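Wallpaper is back, says company that sells wallpaper

HARKHAM, Monday, December 29, 2025

Small-print wallpaper will be the look of the coming year, according to a home trends report put out by Jistura, a maker of small-print wallpaper.

The company says it asked 300 homeowners what they planned to do with their walls, and that 173 of them were "open to pattern." The report takes this as proof that plain white paint is on its way out. It does not say how the homeowners were picked, or what the question was. Being open to something is also a long way from spending a weekend with a bucket of paste. 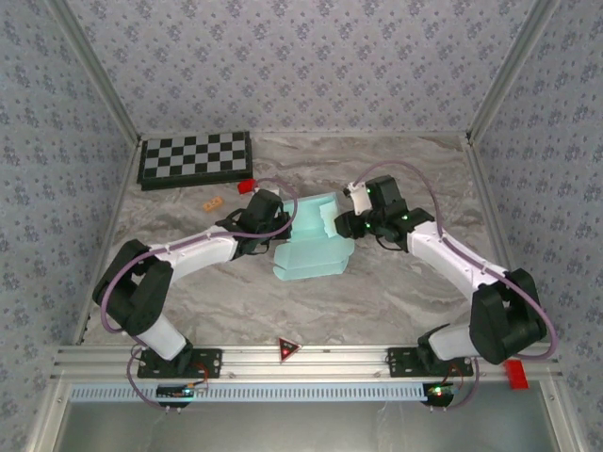
Gray-blue wallpaper with a small floral print, and a gray marble-patterned tabletop.

Jistura has made this call before. Its report from 10 years ago said much the same about stripes, and stripes did not sweep the country. Asked about that, brand manager Fernanda Simões said the earlier forecast was "early, not wrong." She would not share sales figures for either period.

Helmut Grube, who has hung paper in Harkham and Nemberg for most of his working life, has not noticed a rush. He had eight wallpaper jobs between August and Christmas, and most were single walls behind a bed.

"People bring me a sample and love it," he said. "Then they hear what it costs to do the whole room, and I end up painting."
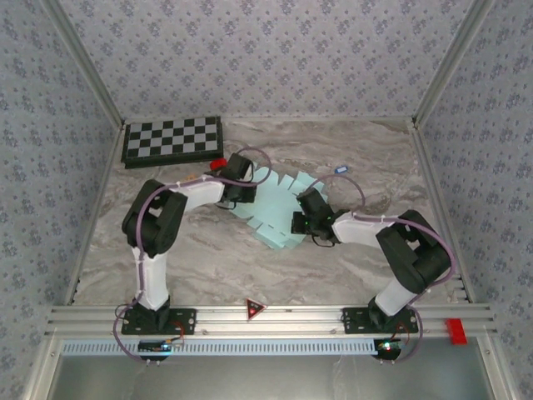 The report is just as sure of itself on what to put with the new walls. It calls for stone patterns on flat surfaces and soft, washed-out colors in fabrics, and gives this the name "quiet layering." It is hard to see what is new in any of that. A gray-and-white marble pattern with a pale blue cloth, as in the photo, is a mix a lot of people could put together from what they already own. Stores have sold marble-look surfaces for decades without a name for the habit.

Aníbal Figueiredo, who runs the Macedo paint and paper store on the edge of town, said he will stock a few of the small florals anyway. A trend report does bring people through the door, he said, though many leave with a sample and don't come back. He plans to keep his first order small and take another look in spring.

Jistura's full report is free on request. It ends with a discount code for the company's floral range. Simões said the survey and the discount were planned by separate teams.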